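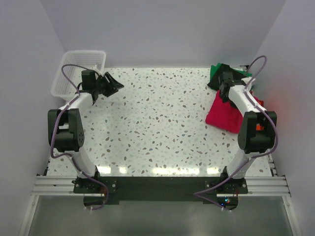 사진 제공: 스투키스

반짝이는 것은 왜 반짝일까요? 빛의 반사 이야기
글: 깜몬차녹 쁘라섯시
2026년 8월 31일

밤에 방의 불을 모두 끄면 책상도 보이지 않고 의자도 보이지 않습니다. 책상이 사라진 것은 아닙니다. 손을 뻗으면 만질 수 있습니다. 그런데 왜 눈에는 보이지 않을까요?

우리가 물건을 보려면 빛이 눈에 들어와야 합니다. 해와 전등과 촛불은 스스로 빛을 냅니다. 책상, 연필, 사과는 스스로 빛을 내지 못합니다. 해나 전등에서 나온 빛이 사과에 부딪치고, 그중의 일부가 튕겨 나와서 우리 눈에 들어옵니다. 그때 우리는 "사과가 있다" 하고 알게 됩니다. 이렇게 빛이 물건에 부딪쳐서 튕겨 나오는 것을 '반사'라고 합니다.

빛은 공처럼 튕깁니다

벽을 향해 공을 굴려 본 적이 있습니까? 똑바로 굴리면 공은 똑바로 돌아옵니다. 비스듬히 굴리면 반대쪽으로 비스듬히 나갑니다. 빛도 비슷합니다. 거울에 비스듬히 들어간 빛은 들어갈 때와 같은 기울기로 반대쪽으로 나갑니다. 과학자들은 이것을 '반사의 법칙'이라고 부릅니다. 조금 어려운 말이지만 내용은 공놀이와 닮았습니다.

매끈한 면과 거친 면

그러면 종이도 빛을 반사하는데, 왜 종이에는 우리 얼굴이 비치지 않을까요?

거울의 면은 아주 매끈합니다. 나란히 들어온 빛이 나갈 때에도 나란히 나갑니다. 그래서 물건의 모양이 흩어지지 않고 우리 눈까지 옵니다. 이것을 '정반사'라고 합니다.

종이의 면은 손으로 만지면 매끈한 것 같지만, 현미경으로 보면 가는 실 같은 것이 많이 엉켜 있어서 울퉁불퉁합니다. 빛은 여기저기로 흩어져서 나갑니다. 이것은 '난반사'입니다. 난반사 덕분에 우리는 종이에 쓴 글씨를 앞에서도 옆에서도 읽을 수 있습니다. 만약 교과서가 모두 거울처럼 되어 있다면 글씨보다 자기 얼굴과 천장의 전등이 더 잘 보여서 공부하기가 매우 힘들 것입니다.

세상에는 거울과 종이의 중간쯤 되는 것도 많습니다. 윤이 나는 바닥이나 탁자가 그렇습니다. 무늬도 보이고, 그 위에 전등의 불빛도 비칩니다. 윤이 나는 탁자 위에 천장의 불빛이 하얗고 길쭉하게 비치는 것도 반사입니다. 불빛이 비친 곳은 너무 밝아서 그 밑의 무늬가 잘 보이지 않을 때가 있습니다. 그럴 때는 머리를 조금 옆으로 움직여 보세요. 밝은 자리도 함께 움직입니다. 불빛이 탁자에 붙어 있는 것이 아니고, 탁자에서 튕겨 우리 눈으로 오는 길이 바뀌기 때문입니다.

집에서 해 보는 실험

준비물은 알루미늄 포일 한 장과 손전등입니다. 포일의 가장자리는 날카로울 수 있으니 어른과 함께 자르세요.

먼저 포일을 책상에 반듯하게 펴 놓습니다. 방을 어둡게 하고 손전등을 비스듬히 비춥니다. 벽이나 천장에 밝은 빛이 생길 것입니다. 어디에 생겼는지 잘 봐 두세요.

다음에는 포일을 살살 구겼다가 다시 폅니다. 같은 자리에서 손전등을 또 비춥니다. 이번에는 빛이 여러 조각으로 나누어져서 벽 여기저기에 퍼집니다. 포일은 똑같은 포일인데 면의 모양이 달라졌습니다.

손전등을 친구의 눈에 비추면 안 됩니다. 햇빛을 거울이나 포일로 반사해서 사람에게 보내는 장난도 눈을 다치게 할 수 있으니 하지 마세요.

호수와 달

바람이 없는 날 호수에는 산이 거꾸로 비칩니다. 물의 면이 거울처럼 평평하기 때문에 그렇습니다. 바람이 불면 물결이 생기고 산의 모양이 깨집니다. 구긴 포일과 같은 일이 호수에서도 일어나는 것입니다.

달도 스스로 빛을 내지 못합니다. 햇빛이 달에 부딪치고 튕겨서 지구까지 옵니다. 해에서 나온 빛이 지구에 오는 데에는 500초쯤 걸립니다. 달에서 반사된 빛은 지구까지 1초 조금 넘게 걸립니다. 그러니까 우리가 보는 달은 1초 조금 전의 달입니다.

낱말 풀이

반사: 빛이 물건에 부딪쳐서 튕겨 나오는 것.
정반사: 매끈한 면에서 빛이 한 방향으로 가지런히 나가는 것.
난반사: 거친 면에서 빛이 여러 방향으로 흩어져 나가는 것.

더 생각해 봅시다

숟가락의 오목한 쪽에 얼굴을 비추어 보고, 다음에는 볼록한 쪽에 비추어 보세요. 어느 쪽에서 얼굴이 거꾸로 됩니까? 공책에 두 얼굴을 그려 보고, 숟가락을 눈에서 멀리 했을 때와 가까이 했을 때 어떻게 다른지도 적어 보세요.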